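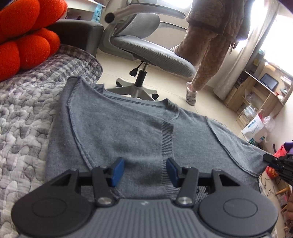 Grey vest, front up, on the quilted blanket.

16th October

Vests most of the day. I did 123 folds before lunch and my wrist is sore again, so I swapped hands for the last 14. The blue pads grip knit well enough but they catch on the ribbing at the V, and you have to come in from the hem.

Auður Zoëga rang from Turkoston to say the folding line at Rallness goes to two shifts in February. The machines will take the plain knits. Shirts and anything with a placket stay with the hand tables for now, and she couldn't tell me how long "for now" is. There were 10 of us on the tables when I started there. Four have moved over to this work, recording folds with the gripper for the machines to learn from. The pay is a bit better and I don't miss the bus. I do miss the talk at the tables.

Iestyn Jenkins isn't keen on any of it. He says we're training our own replacements and he'd sooner stay on pressing until they ask him to leave. I told him somebody would be doing the recording whether I did or not. He said that was probably true and changed the subject.

Total for the month is 691. Auður wants more with the colours mixed, and some started from a crumpled heap. Need to charge the spare battery tonight and ask her about the wrist.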